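# About Carness

Carness is a small evening school for adults who want to learn bookkeeping and office work. We are in two rooms above the bakery on Ruppert Street, and we have been teaching there for 12 years.

The school was started by Marius Grecu and Afroza Fakir. Marius was an accountant for a shipping company, and Afroza was teaching math to teenagers. They both had neighbors who ran a shop or a small repair business and were afraid of every letter from the tax office. The first course was given at Afroza's kitchen table, with 8 students and one calculator that printed on paper.

Our courses are short. Basic Bookkeeping takes 19 evenings, starting at half past six, so that people can come after work. We keep the groups small and we use real papers: invoices, receipts, bank statements with the names removed. A student who makes a mistake in the ledger looks for it together with the teacher until it is found.
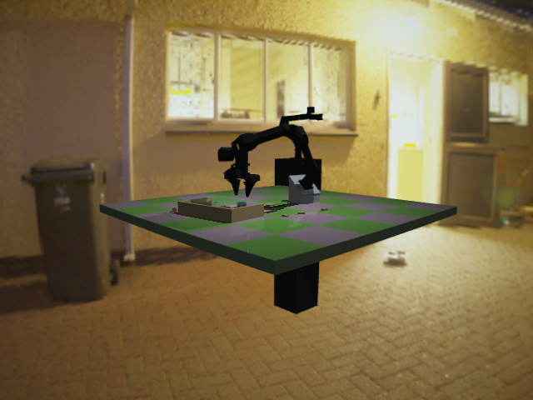
In the second year of the school Leobardo Cuautle joined us for the payroll course. He also wrote our workbook, Povudar, which is now in its third printing. Ynyr Cadwaladr teaches business letters and helps students with their English if it is not their first language. For most of our teachers it is also not the first one, and we know how it feels to ask the same question again.

We do not give a state diploma. You receive a certificate from the school and, if you wish, a letter from your teacher about your work.

New groups begin in September and in February. The office is closed in July. For prices and free places please write to Cornel Pascu at the front desk, or come by between four and six in the afternoon.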